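Boards > Kitchen and Pantry > Storage > Wire baskets for produce on the counter?

pantryshelf_mo
We moved in February and the new kitchen has no pantry, only one deep drawer and a long counter. I used to keep onions, potatoes, apples and whatever else in paper bags in the cellar. Now everything has to live on the counter or in the fridge, and the fridge is small. My husband wants a bowl. I think a bowl is how you get a moldy lemon at the bottom. Does anyone use open wire baskets for this, and do things last? Also, is it one basket or two? I have 24 inches of counter between the stove and the window.

Zuzana Charvát
Two. Keep apples and bananas in one and things that don't like them in the other. Apples give off ethylene and will push the rest along faster than you want. Potatoes should not be on the counter at all if you can help it. They turn green in light. Put those in the drawer.

dv_kolar
Agree on the potatoes. Disagree on two baskets if you only have 24 inches and one of those sides is the stove. The heat is going to bother you more than the ethylene. I would hang a single basket on the window side, or get a two-tier one. We had the Voneten two-tier for years. The lower tier was hard to reach into but it took up half the space.

pantryshelf_mo
Window side gets sun until noon. Is that worse than the stove?

dv_kolar
For tomatoes no, for everything else probably yes. Can you put a curtain up?

Anselmo Vallejo
I went through this when we redid our kitchen. We started with a bowl, went to a crock, and ended up with wire. The crock was the worst of them. Onions sprouted in it within 7 days. What I like about wire is that you can see from the side when something is going soft. What I don't like is that small stuff gets marked by the bars, so soft peaches and pears should sit on a folded towel.

If you are deciding on size, look at them with food in them. Store photos always show three lemons.
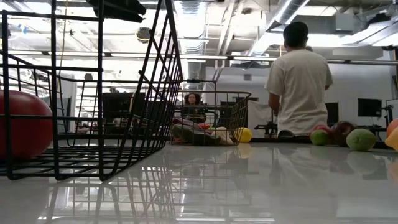
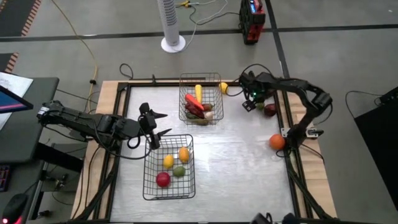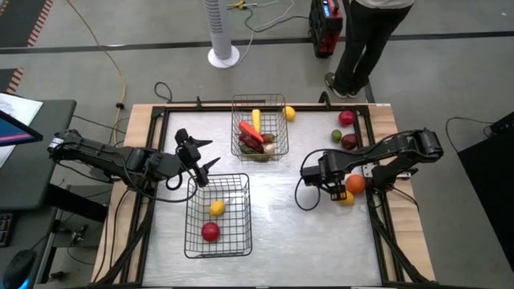 Wire baskets on a table, fruit and vegetables mixed.

As for the sun, I would take the window over the stove if you can shade it. Our counter by the range gets warm enough to soften butter when the oven is on. Garlic did fine there. Nothing else did. And measure the height under your cabinets before you buy a two-tier. We ordered the tall Zumadar and it would not go under, so it sat on top of the fridge until my sister took it.

Viera D.
I'm going to argue for the bowl, sorry. If you shop twice a week nothing is in there long enough to mold. The people who have trouble are the ones buying for two weeks at a time. A wide shallow bowl, one layer deep, is easier to wash than wire. Have you ever tried to get old onion skin out of the corners of a wire basket?

Anselmo Vallejo
I rinse mine in the sink with the sprayer. It takes a minute. Dry it well, though, because cheap coating chips at the joints and then it rusts. One layer deep is fine if you have the counter for it. She has 24 inches.

Viera D.
Fair. I still think people buy storage when they should be buying less food.

Zuzana Charvát
Some of us live 90 minutes from a decent store. Buying less is not an option for me. I do one big trip and the carrots, celery and greens go straight in the fridge. Squash, onions and citrus stay out. Onions and potatoes never go together, whatever you put them in.

tiltusus
My grandmother kept onions in old stockings on a nail by the back door. Free, takes up no counter.

pantryshelf_mo
I'm not hanging stockings in the kitchen but I do have a hook by the back door. Would a mesh bag do the same thing?

tiltusus
Yes. Tie a knot between each one if you want to be fancy about it.

pantryshelf_mo
OK, plan so far: onions in a mesh bag by the door, potatoes in the drawer with a towel over them, apples and citrus in one low basket on the window side with a half curtain. I measured under the cabinets and two-tier is out. Husband gets a small bowl for his bananas.

dv_kolar
Put the bananas as far from the apples as you can. Otherwise looks good to me.

Zuzana Charvát
Check the drawer for damp before you load it with potatoes. Mine is next to the dishwasher and the back corner sweats. I leave it open a crack overnight.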